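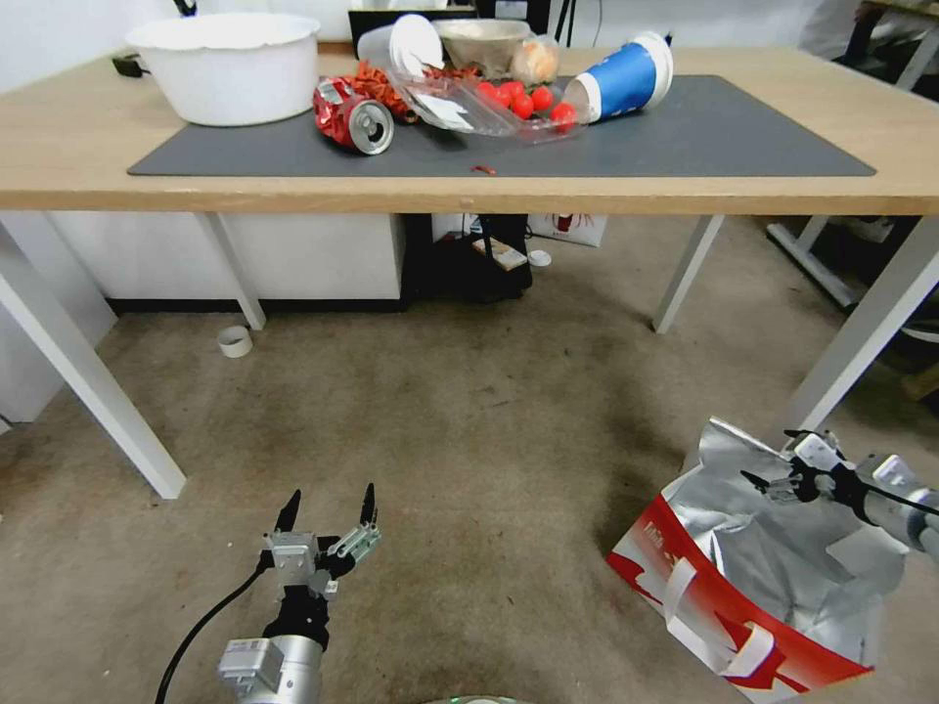 Draden is a collection of teleoperated table-clearing episodes for two-armed robots, and this README covers version 2 of it. The job in every episode is the same: somebody has left lunch on a table, and the robot has to deal with it. Lunch is a broad term. A typical start has a crushed red can, a crumpled snack wrapper, a blue and white paper cup on its side and a clamshell of cherry tomatoes that is, depending on your upbringing, either food or trash. The label set takes a position on the tomatoes. See "Sorting rules" below, and please read it before you write to us.

Posted in: Datasets / Manipulation / Household
By Ashok Bajpai | 04/02/2025
14 comments | 30 shares

## What you get

- 500 episodes, each one a full attempt from first motion to the operator letting go of the controls
- Video from the head camera and both wrist cameras
- Joint positions and gripper openings for both arms
- One plain-text instruction per episode
- An outcome tag: `done`, `partial` or `sad`

`sad` started as a joke in the first version and is now in three loaders and somebody's thesis, so it stays.

Version 1 was recorded at Zarker with a single operator, me, and it shows. A policy trained on it reaches for everything from the left, pauses before each grasp as if thinking about rent, and never once picks up a cup by the rim. Version 2 has 12 operators, who agree on nothing. This is what we wanted.

## Layout on disk

 draden/
 episodes/
 instructions/
 splits/
 korletey.cfg
 CHANGES

Korletey is the reader. It opens an episode, lines the camera streams up with the arm readings and hands you back one time step after another. It does no resizing, no cropping and no normalizing. If your images come out sideways, look at your own code first. I have had this conversation enough times to put it in writing.

The train and test splits are made by operator. Do not shuffle them together and then report a wonderful number.

## How an episode is recorded

The person setting the table and the person driving the robot are different people. The setter picks objects from the pool, puts them down in whatever arrangement seems likely after a real meal, and reads the instruction out loud. The driver then has one go. There are no rehearsals. If the driver knocks something onto the floor, the episode carries on and the driver may pick it up or leave it, as their conscience allows.

We ask setters to follow a few habits:

1. Let things touch. A can pressed against a wrapper is worth more to us than a can in lonely splendor.
2. Crush some of the cans and leave others whole.
3. Swap the bowls often. Policies get attached to a bowl.
4. Leave clutter on the floor where it is, unless an arm could get snagged on it.
5. Don't tidy up between episodes just because you're embarrassed.

Number 5 has turned out to be the hardest to enforce. People will leave a half-eaten roll out for science, but they will straighten the mat every single time. In December we compared mat positions across a week of recordings and found it had hardly moved. There's a note about this in CHANGES, along with the names of the straighteners, who asked to be credited.

## Sorting rules

Each object has one of three labels.

`trash`: empty cans, wrappers, used paper cups, anything crumpled on purpose.

`food`: anything still edible, including when it's in packaging. The tomatoes are food. A bread roll in a bag is food. We held a vote and it wasn't close.

`keep`: bowls that get washed, cables, and whatever else lives on the table.

Paper bowls caused the longest argument. A clean one is `keep` and a dirty one is `trash`, and the head camera frequently can't tell which it's looking at. Neither can I. In those cases the setter's label wins, and you should expect your model to be wrong at the rate a reasonable guest would be.

## Known problems

Shiny packaging is hard on the cameras. Foil throws highlights that slide around as the arms move, and anything that relies on color will chase them.

Thin clear plastic is worse. Some operators grab a bag by the knot, some by the contents, and a few close the gripper on air and lift with great confidence. All of these are in the data with honest outcome tags.

Nearly 30 episodes have a late start on the left wrist camera. They're listed in `splits/late_left`. Korletey skips them unless told otherwise.

The tag `partial` is used generously. One operator considers a table cleared when he would personally be willing to eat at it.

## Baselines

The Prirkier folder has training scripts for one small policy, with settings we know run. It's a starting point and a modest one. It clears cans well, cups fairly well, and treats wrappers as a philosophical matter.

## Reporting trouble

Send the episode number, the time step and what you expected to see. "The robot seems confused" is not a bug report. It's confused in most of them, and so was the driver.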